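Station 9 notebook, October, late afternoon

Writing this up while it's fresh, and with a cup of tea, because it has been one of those days and I'd like whoever opens this next to have an easier morning than I did.

The short version is that the left gripper dropped out again. We were on the book and cloth task, the one Drelel asked us to get through this month, and the stream from the left hand froze for roughly 2 seconds and then came back as if nothing had happened. No alarm, no light, just a flat stretch in the jaw width when I looked at the plot afterwards. Of 48 takes, 7 have that flat stretch somewhere in them, and every single one is on the left. The right hand was as good as gold all day. 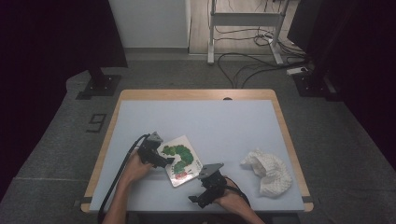 My first thought was the Mivden logger, which I'll admit I tend to blame for everything (sorry, Mivden). I restarted it, swapped the two ports over, and the fault stayed with the left gripper, so the logger is off the hook this time. Then I sat with the gripper in my lap and wiggled the cable gently where it goes into the housing, and there it was, drop, back, drop, back, quite cheerfully. So it's the connector, or the few inches of cable right behind it. I think we're bending it too sharply when we reach in over the table.

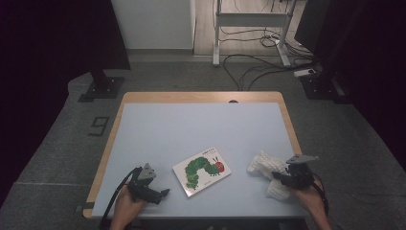

I put a strain relief loop on with a soft tie and did six more takes, all clean, but I don't trust it yet and I wouldn't want anybody to count on it for a full day. There's a spare cable in the Lodhi box, second shelf, with the old label still on it. Please fit that before starting up tomorrow, and do the wiggle test with the plot open before you record anything.

The bad takes are tagged "left drop" in the Junen folder. I haven't deleted them, so please leave them be until I've had a proper look at the timestamps.

Still to do: order two more cables, and check whether the right one is starting to go the same way.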